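September, Rustemville annexe, 16:20

Coaster sorting, second batch. Writing this up before I forget which parts annoyed me.

Total now stands at 1,246 clips on the drive, all human hands, head view. The Danar people want the count higher before they will train again. I said last month that the count is the least interesting thing about this set and I still think so. Most of the clips are the same move: hand goes to rim, coaster comes up a bit, coaster goes down somewhere else. If the model learns that and nothing more we will have spent a lot of wrist time teaching it to shuffle.

Went through 66 clips from this batch by eye. Notes:

- Start and end marks are sloppy. Several clips begin with the hand already on the coaster, so there is no approach to learn from. I have thrown those into the "late start" folder and not deleted them, in case somebody wants to argue.
- The label "pick up" is being used for sliding. A slide is a slide. The label sheet says so on page 2 and has done from the start.
- Glare on the shiny cloth is worse than I expected. The mask tool keeps taking bright patches for objects. Turning its threshold down loses the pale coasters, so that is no help.

The patterned cloth was Lefèvre's idea (their note calls it "background stress"). The argument is that a plain table makes the segmentation look cleverer than it is, and I agree with that much. What I don't agree with is changing the cloth and the coasters in the same batch. If the score drops we won't know which one did it. I asked for a run with the old coasters on the new cloth and was told there isn't time, though there was time to do the full batch twice over when the clock on the recorder was wrong.
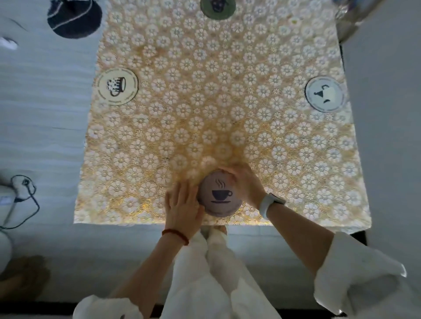

Do we need both hands labelled when only one is doing the moving?

Label both. The holding hand changes what the other can do, and if it is left out the model treats it as clutter and learns to ignore contact on that side.

Which brings me to the two-handed clips. They are the best thing in the batch and there are too few of them. When one hand steadies and the other works the rim you get proper contact at both sides, and that is the bit the gripper at Ostetti has never managed. Its pads come down flat and push the thing along. I am not convinced that watching people will fix it, as fingertips curl over an edge and those pads can't. Somebody should say that out loud before we record another thousand.

Also unconvinced by the claim in the Danar summary that the model "understands orientation". The coasters are round. The only cue is the print, and some of the prints read much the same any way up once you blur them down to the input size. I tried it with 4 clips rotated by hand in the editor and the orientation guess moved in one of them. Tiny test, done between other jobs, proves nothing — but it is one more test than the summary has.

Things on the table that aren't coasters: leave them in, don't label them, don't tidy for the camera. We had this out already. Sleeves too. Loose sleeves covering the wrist are a nuisance for the pose tracker, and it will have to cope.

To do
- relabel the slides (me, tomorrow morning, with coffee)
- ask again for old coasters on new cloth
- check whether the late starts all come from the same recorder
- find out who changed the folder names, change them back

17:05. Mask tool has crashed again on the export. Leaving it to run overnight on the other machine with the threshold at the old value.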